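In praise of the blue bits

I have opinions about computers that I would not defend at dinner, but one of them I will defend here. The dull office desktop, the kind bought by the pallet and hated by everyone who sat behind it, is one of the best made things in the building. You only find this out when you take the side off.

I teach an evening repair class on Thursday, above the tyre place. People arrive with a laptop they love and leave cross, having learnt that the battery is glued in and the memory is soldered down. Then I put an old tower in front of them and the mood improves. Nahom Ejigu, who had brought a very slim and very dead machine that cost him more than his sofa, looked into the tower and said it was like opening the bonnet of his grandfather's van. He meant there was room to get a hand in.

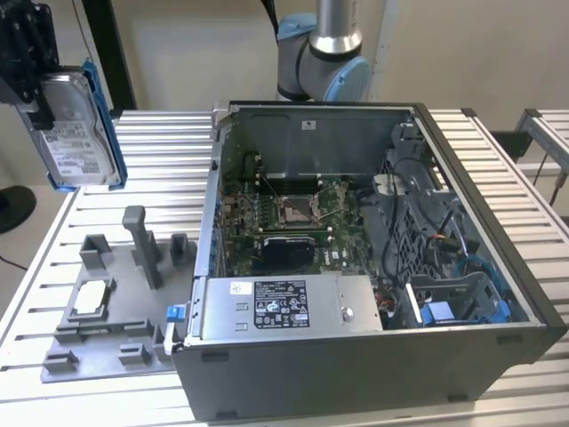
A Dell tower with its side off and the processor out.

The secret is in the blue. At some point a person in an office decided that the parts you are allowed to touch should be blue, and that everything else could be whatever colour it came in. The release latch by the power supply is blue. The carrier the hard disk sits in is blue, and so is the bracket that goes with the drive bay. No manual needed, or at any rate a much thinner one. I have been in hotels with worse signposting.

Compare this with the Stalleris, a desktop I was asked to revive in November for Tsehay Asfaw. It is a lovely object. It looks like a scented candle. It took me an hour to find the first screw, which was under a rubber foot, under a sticker telling me not to look there. There were 108 steps in the repair guide and the first 6 were warnings. Tsehay asked if it could be fixed and I said yes, for roughly £300, and she said she could get a used tower for less than that. She did, and it has a handle.

I am told that people don't want to open things. Shewit Habte, who sells computers for a living and is otherwise a sensible woman, tells me this every time we meet. Her customers want it thin and quiet and gone in four years. Well, I didn't want to learn to bleed a radiator either, but I would be annoyed to find the valve had been welded shut for the sake of my lounge. 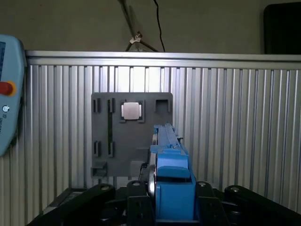 Good marking costs next to nothing, and that is what makes its absence so irritating. Heavy equipment worked this out ages ago. The button that stops everything is round and red with yellow behind it, and it would no more be finished in tasteful grey than a fire engine would. You can pick it out against any amount of plain aluminium. Yet the same civilisation sells me a kettle, the Nellness, whose off switch is a slightly different patch of black. I have pressed the lid, the logo and the base. Eldana Tilahun in my class has the same one and switches it off at the wall.

There is a case against me, and I'll give it some air. Old towers are ugly, they take up the space of a small dog, and their power supplies are not there to be poked at by beginners. The processor socket, once empty, is a bed of tiny gold contacts waiting for someone to drop a screwdriver on it. Desta did that in our second week. We had a short silence and then a lesson about lids.

But Desta could at least see what had been hit, and where, and could look up what a replacement board would cost. With the Stalleris the whole business would have gone on in the dark. I would like manufacturers to spend a little less on making things vanish and a little more on blue plastic. I'd even accept green.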